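The Halness Work Table, After Six Months of Daily Use

Posted 10th September

I put off writing this for a good long while, mostly out of a feeling that a table needs time before you can say anything useful about it. 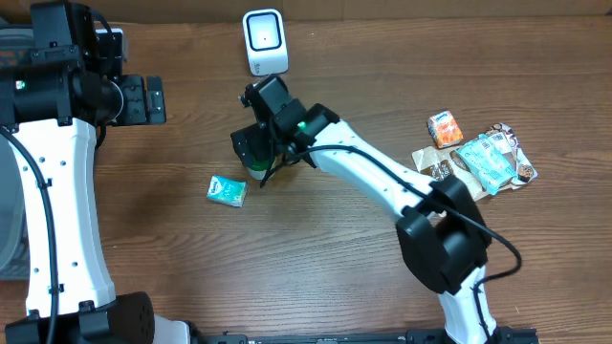 A toaster you can judge in a week. A table has to live through a few seasons, a few spills and at least one heavy thing set down harder than you meant to, and the Halness has now been through all of those with me. It came in March, so it has seen the tail end of the heating and a whole sticky summer, and I feel ready to tell you what I think of it, at probably more length than anybody needs.

Let me start with where I bought it. Prusine is a smallish furniture shop that sells mostly through its website, with a showroom a couple of hours from me that I never did manage to visit. I had been looking at tables off and on all winter. My old one was a hand-me-down with a wobble I had been treating with folded cardboard for longer than I'd like to admit, and the top had gone gray and fuzzy at the front where my forearms rest. I wanted real wood, a medium sort of color, and enough room that I could leave one job out and start another without stacking things on top of each other. That last part matters a great deal to me. I'm a leaver-out of things, and always have been.

The Halness comes in a few shades, and I went back and forth for days with the little sample chips on the windowsill. The pale one was lovely and I knew I'd be wiping it every five minutes. The very dark one looked wonderful in the morning and rather gloomy by supper. I settled on the one in the middle, a medium brown with the grain running in long streaks, and I'm so glad I did! It's a warm color without being orange, and those streaks do a wonderful job of hiding crumbs, pencil dust and the general fluff of everyday life. You'd have to get your nose right down to it to see that I haven't wiped it since breakfast.

Now, the sample chip is a tiny thing, and a whole tabletop is a good bit livelier. The streaks are stronger than I expected from something the size of a cracker. I was a bit startled the first evening, I'll admit, and went to bed wondering whether I'd made a mistake. By the end of the week I'd stopped noticing, and by the end of the month I'd become quite fond of it. If you like a very calm, plain surface, ask for the bigger sample board. They'll lend you one if you pay the postage, but you have to write and ask for it. It isn't mentioned anywhere on the page, and I wish it were.

Delivery was fine, nothing more. The top comes wrapped in so much cardboard and brown paper that I was still finding bits of it behind the radiator in May. It is heavy. I'm going to say that again for anyone planning to be brave on their own - it is heavy, and you want a second person for carrying it and for turning it over once the legs are on. The instructions are drawings only, and the drawings are good, except for the page with the cross brace, where it took me three tries to work out which side faced the wall. (The side with the holes closer together. You're welcome.) The bolts all fitted, there were spares in the bag, and the wrench they send is a proper one with a decent handle. I kept it. It lives in the kitchen drawer and has since tightened two saucepan lids and a bathroom shelf.

So, how is it to use? In a word, steady. I lean on it, I pull myself up by it, I clamp things to the edge and saw at them, and it doesn't budge. After my old table it took some getting used to, like stepping off a boat. The edge along the front has been softened just enough that it doesn't dig into your wrists, and there's plenty of thickness there for a clamp to get hold of. I do put a scrap of cork under the jaws these days, having left a small half-moon dent in the first month that I still look for every time I walk by.

That brings me to the finish, where my feelings are a little more mixed. The top arrives with a satin coat on it, and it's very pretty, and it's fine with dry things of every kind. Water is all right too so long as you don't leave it sitting. What it doesn't care for is heat. I put down a mug of tea straight from the kettle in the second week, no coaster, chatting away on the phone, and got a pale ring for my trouble. I wrote to the shop feeling rather sheepish, and they suggested a tin of Duveck, a soft paste wax you rub in with a cloth and leave overnight. It took two goes, and the ring is now so faint that I have to bend down and catch the light to see it. I've waxed the whole top once more over the summer and it came up beautifully, with a bit more depth to the brown. The smell hangs around for a day, so open a window.

I also tried Fikre, the spray polish, which a good many people seem to swear by. I didn't get on with it. It left the surface slippery, and my papers went sliding about every time I turned a page. On a sideboard it might be just the ticket. On something you work at, I'd stay with the wax.

Scratches are the other thing everybody asks about. There are some. You can't drag things across a wooden top for half a year and have none, and anyone who claims otherwise is keeping a cloth on it. They run mostly the same way as the grain, being mostly made by my sliding things from side to side, and they vanish into the streaks so well that I only find them with my fingertips. Scratches going the other way do show. I've learned to lift.

Let me say a word about what I keep near it, in case that's of help to anyone setting up a similar corner. I'm a great believer in mesh baskets for loose bits and pieces. You can see what's in them without tipping everything out, they weigh next to nothing, and dust falls through instead of collecting in the bottom (onto the table, true, but it's easier to wipe there). Check the underside before you let one anywhere near a nice top, though! The cheap kind often have little wire ends poking down, and that is exactly how you get a scratch going the wrong way. A few felt dots fix the matter, and a sheet of 50 cost me less than a sandwich and will probably outlive me.

Cables are my one real grumble. There is no hole, no tray, no groove, nothing at all to help you with them. For a thing sold as a work table, in this day and age, that seems a bit of an oversight. I've stuck some clips under the back edge and they do the job, but I'd gladly have paid a little extra for something built in. A friend of mine drilled her own hole in hers and it looks very neat. I haven't the nerve.

And so to the price. The size I bought was 1,000 dollars, and the long version, the one you could seat a whole family around, comes to about 2,000 by the time it's delivered. That's a lot of money, I know. I thought it over for weeks and I felt quite ill when I pressed the button. Could you find something that looks similar for a good deal less? You certainly could, and if you only need a place to sit down and open the mail then I'd tell you to do just that and spend the difference on a good chair. But I'm at mine from after breakfast until it's time to start dinner, most days of the year, and I've come round to thinking of it the way I think of my mattress.

A few odds and ends that didn't fit anywhere else. The feet adjust by screwing in and out, and they've held their setting on my uneven old floor since the day I put it up. The legs are set in far enough that a clamp on the corner doesn't knock into them. In July, in the worst of the damp, the top seemed to swell by a hair and one of the bolts began to creak when I leaned on it, and a quarter turn with that nice wrench put it right. It hasn't made a sound since. It doesn't warp or cup that I can see, and I did lay a long ruler over it last week just so I could say so here.

Would I buy it again? Yes, in the same size and the same brown, and I'd order the tin of wax along with it and put a coaster out on the very first day. I'd take off a little for the cables and a little more for that pale ring, even if the ring was my own doing. If they ever bring out a matching shelf for the wall above it, I shall be first in line, and I've already written to tell them so.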